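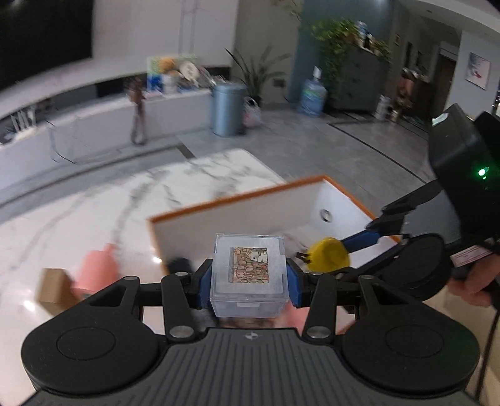
뚜껑에 그림이 있는 작은 상자. 손가락 몇 개만큼 넓을까요?

검색어를 입력하세요 검색 통합검색

재는 이야기: 내 뼘이랑 네 뼘은 왜 다를까?
6월 | 글 Myung 어린이 읽을거리 편집실

나는 어릴 때 집에 있는 물건을 몽땅 뼘으로 재고 다녔어요. 책상은 여섯 뼘, 베개는 네 뼘, 냉장고는 키가 모자라서 재다가 말았고요. 그러다 아빠가 같은 책상을 재더니 "네 뼘 조금 넘네" 하시는 거예요. 나는 분명히 여섯 뼘이었는데! 한참을 우겼어요. 다시 재도 나는 여섯 뼘, 아빠는 네 뼘 조금 넘게.

둘 다 맞았어요. 책상은 그대로인데 손이 달랐던 거지요. 오늘은 바로 그 이야기, 길이를 재는 이야기를 해 볼게요.

몸이 자였던 시절

아주 먼 옛날 사람들도 길이를 재야 했어요. 집을 지으려면 기둥 길이가 맞아야 하고, 옷을 지으려면 천이 얼마나 필요한지 알아야 하니까요. 가게에서 파는 자가 없던 때라 사람들은 늘 가지고 다니는 것을 썼어요. 바로 자기 몸이에요.

엄지손가락과 다른 손가락을 쫙 벌린 길이가 한 뼘이에요. 두 팔을 양옆으로 활짝 벌린 길이는 한 발이라고 해요. (걷는 발이 아니에요! 나도 처음엔 헷갈렸어요.) 어른 키만 한 높이나 깊이는 한 길이고요. "열 길 물속은 알아도 한 길 사람 속은 모른다"는 속담에 나오는 그 길이 맞아요. 물이 아무리 깊어도 깊이는 잴 수 있는데 사람 마음은 알기 어렵다는 뜻이지요.

다른 나라도 비슷했어요. 고대 이집트에서는 팔꿈치에서 가운뎃손가락 끝까지의 길이를 썼는데 이걸 큐빗이라고 불러요. 지금 팔을 굽혀서 한번 보세요. 팔꿈치부터 손끝까지, 그게 여러분의 큐빗이에요. 영어에서 길이를 말할 때 쓰는 피트라는 말도 원래 발이라는 뜻이에요. 이번에는 진짜 걷는 발이요.

그런데 문제가 생겼어요

천을 사러 시장에 갔다고 해 봐요. "열 뼘만 주세요" 했더니 손이 아주 작은 주인이 재 줘요. 옆 가게 주인은 손이 솥뚜껑만 하고요. 여러분은 어느 가게로 갈래요? 나는 당연히 솥뚜껑 가게요!

물건을 살 때만 그런 게 아니에요. 문틀은 이 사람이 재고 문짝은 저 사람이 재면, 문이 안 닫히거나 바람이 숭숭 들어오겠지요. 그래서 이집트 사람들은 돌로 된 기준 자를 만들어 두고, 일할 때 쓰는 자를 거기에 맞추었어요. 누구 팔이 길고 짧은지 따질 필요가 없어진 거예요.

우리나라에도 기준이 되는 자가 있었어요. 조선 시대 암행어사는 마패만 들고 다닌 줄 아는 친구들이 많은데, 유척이라는 놋쇠 자도 가지고 다녔어요. 고을에서 쓰는 자나 됫박이 나라에서 정한 크기와 맞는지 살펴보는 데 썼지요. 세금으로 천을 거둘 때 누가 슬쩍 긴 자를 쓰면 백성들이 천을 더 내야 하잖아요. 자 하나가 꽤 무서운 물건이었던 셈이에요.

참, 옛날이야기에 나오는 '치'와 '자'도 알아 두면 재미있어요. 열 치가 모이면 한 자가 돼요. "한 치 앞도 모른다"고 할 때 그 치예요. 한 치는 여러분 손가락 한 마디를 떠올리면 되는데, 그만큼 가까운 앞도 모른다니 정말 답답한 상황이지요?

온 세상이 같이 쓰는 자

나라마다 기준 자가 있어도 또 문제가 남았어요. 이 나라 자와 저 나라 자가 달랐거든요. 심지어 같은 나라인데 마을마다 다르기도 했어요. 이야기 하나 들려줄게요. Trotcombe와 Gokbridge라는 이웃 마을이 있고, 그 사이에 개울이 흘러요. 두 마을이 양쪽에서 다리를 놓기로 했는데, 저마다 자기 마을 자로 나무를 잘라 왔지 뭐예요. 가운데서 만나야 할 다리가 어떻게 되었을지 머릿속으로 그려 보세요. 나는 이 이야기를 떠올릴 때마다 개울에 풍덩 빠지는 소리가 같이 들려요.

그래서 이백 년도 더 전에 프랑스 학자들이 이런 생각을 했어요. 왕의 팔도 말고, 누구 발도 말고, 모두가 함께 사는 지구를 기준으로 삼자! 북극에서 적도까지의 거리를 천만 조각으로 똑같이 나누고, 그 한 조각을 1미터로 하기로 했어요. 말은 쉬운데 재는 일은 몇 해나 걸렸어요. 산에도 올라가고 탑에도 올라가면서 땅을 쟀대요.

1미터를 100조각으로 나누면 한 조각이 1센티미터예요. 1센티미터를 다시 열 조각으로 나누면 1밀리미터고요. 그러니까 3미터는 300센티미터이고, 밀리미터로 말하면 3000밀리미터예요. 숫자가 확 커졌다고 길이가 늘어난 건 아니에요. 피자를 잘게 자른다고 피자가 많아지지 않는 것처럼요. (많아지면 얼마나 좋을까요.)

요즘은 미터를 정할 때 빛을 써요. 아무것도 없는 빈 공간에서 빛이 아주아주 짧은 시간 동안 나아간 거리를 가지고 정하지요. 쇠막대는 더우면 조금 늘어나고 추우면 조금 줄어드는데, 빈 공간을 달리는 빛의 빠르기는 언제나 똑같거든요.

구부러지는 자, 줄자

이제 도구 이야기를 해 볼까요? 필통에 든 자로는 공책 정도만 잴 수 있어요. 방을 재려면 몇 번씩 옮겨 대야 하고, 옮길 때마다 조금씩 틀려요. 나무통처럼 둥근 것은 더 곤란하고요. 이럴 때 쓰는 게 줄자예요.

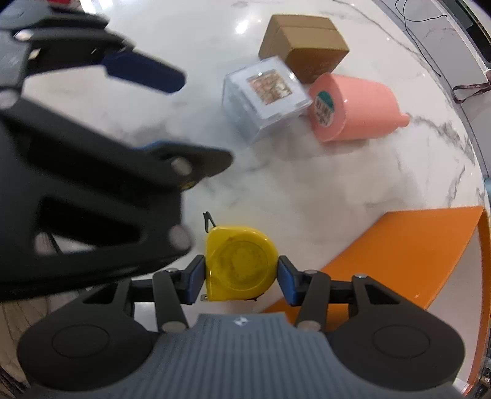 노란 줄자와 하얀 대리석 탁자. 여러분 집 줄자는 무슨 색인가요?

줄자에도 종류가 있어요. 옷을 만들 때 쓰는 줄자는 부드러워서 허리나 머리에 척 감겨요. 집을 고칠 때 많이 쓰는 줄자는 얇은 쇠로 된 띠가 통 안에 돌돌 말려 있어요. 쇠띠를 쭉 뽑아서 앞에서 보면 살짝 오목하게 휘어 있는데, 이게 아주 영리한 생각이에요. 종이 한 장을 들고 끝을 앞으로 내밀면 축 처지지요? 그런데 종이 양옆을 살짝 올려서 물길처럼 만들면 빳빳하게 버텨요. 줄자도 똑같아요. 그래서 혼자서도 멀리까지 뻗을 수 있어요.

쇠줄자 끝에는 작은 고리가 달려 있어요. 이 고리가 조금 흔들거려서 고장 난 줄 아는 사람이 많은데, 일부러 그렇게 만든 거예요. 물건 끝에 걸고 당길 때는 고리가 밖으로 나가고, 벽에 대고 밀 때는 안으로 들어가요. 고리의 두께만큼 움직여서 어느 쪽으로 재도 눈금이 맞는 거지요. 나는 이걸 어른이 되고서야 알았어요!

하나만 조심해요. 쇠띠가 통 속으로 돌아갈 때 촤르륵 빨리 감기면 손을 다칠 수 있어요. 손을 띠 옆에 대지 말고 천천히 넣어 주세요. 처음 써 본다면 어른과 같이요.

집에서 해 보는 재기 놀이

Clillell 초등학교 친구들이 좋아하는 놀이를 알려 줄게요. 준비물은 자나 줄자, 종이, 연필이면 돼요.

먼저 잴 물건을 골라요. 작은 상자도 좋고 숟가락도 좋고 방문도 좋아요. 재기 전에 눈으로만 보고 몇 센티미터일지 종이에 적어요. 고치기 없기! 그다음 진짜로 재서 옆에 적어요. 두 숫자의 차이가 가장 작은 사람이 이겨요. 나는 작은 물건은 잘 맞히는데 긴 물건은 늘 크게 틀려요. 얼마 전에는 지우개를 2센티미터나 틀려서 작은 물건도 자신 있다고 하기가 좀 그렇네요.

잴 때는 물건 끝을 눈금 0에 잘 맞춰요. 자의 맨 끝과 눈금 0이 다른 자도 있으니까 꼭 살펴보고요. 눈금은 비스듬히 보지 말고 바로 위에서 내려다봐요.

놀이가 끝나면 내 한 뼘이 몇 센티미터인지도 재서 적어 두세요. 자가 없는 곳에서 아주 쓸모가 있어요. 여러분 손은 아직 자라고 있으니까 내년 6월에 또 재야 해요. 적어 둔 종이는 잃어버리지 않게 책상 서랍에 붙여 두세요. 내 종이는 이사할 때 없어졌어요.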